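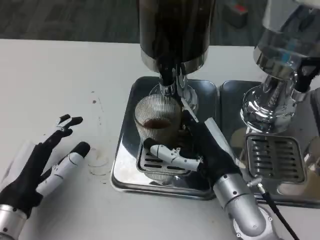 # Why did the robot stop?

Robots can be very good at doing the same job again and again. But what happens when something small goes wrong?

Anatole Sabatier works with a robot called Plerel at a workshop in Ledden. Plerel has two hands, and its job is to fill a glass with coffee. In one test it did the job 400 times. Then, in May, it pushed a glass when it should have held it.

## What went wrong?

A robot hand needs to know how hard it is squeezing. Too little, and the glass slips. Too much, and the glass could break. 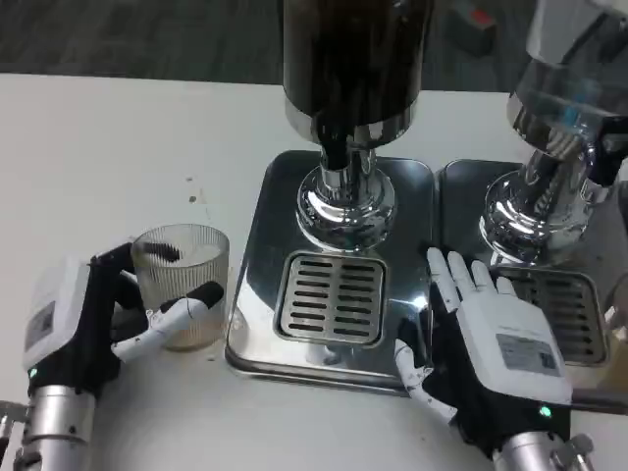

Plerel measures its squeeze with a sensor in each fingertip. A sensor is a part that notices something and sends a message about it. One sensor in the right thumb had worked loose. It kept sending the same message: "I am not touching anything yet." So the thumb kept pushing.

The glass slid off its grate and tipped over. It didn't break, but coffee ran across the table - and a wet table is slippery for the next glass too.
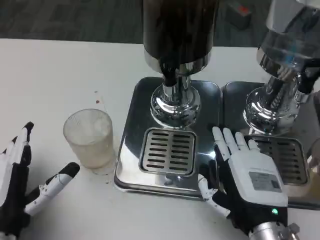
*Plerel's hands at the table, with a ribbed glass on the left.*

## How did it stop?

Plerel has a safety rule. If a finger moves further than it should, both hands must stop within 2 seconds. The rule worked. The hands stayed still until Anatole had switched off the power and mopped up.

He never reaches in while the power is on. A robot that has stopped may only be waiting, and it can start again without warning.

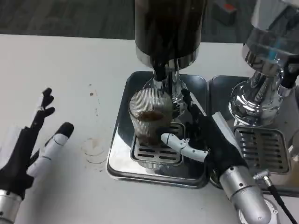 Page 2

## Putting it right

Anatole fitted a new sensor and pressed it 200 times to check its messages. He also changed the program. Now the robot compares the thumb with the other fingers, and if their messages don't match, it stops and asks for help.

### Words to know

**Sensor** - a part that notices touch, light, heat or sound.

**Fault** - something in a machine that isn't working as it should.

**Program** - the list of instructions a robot follows.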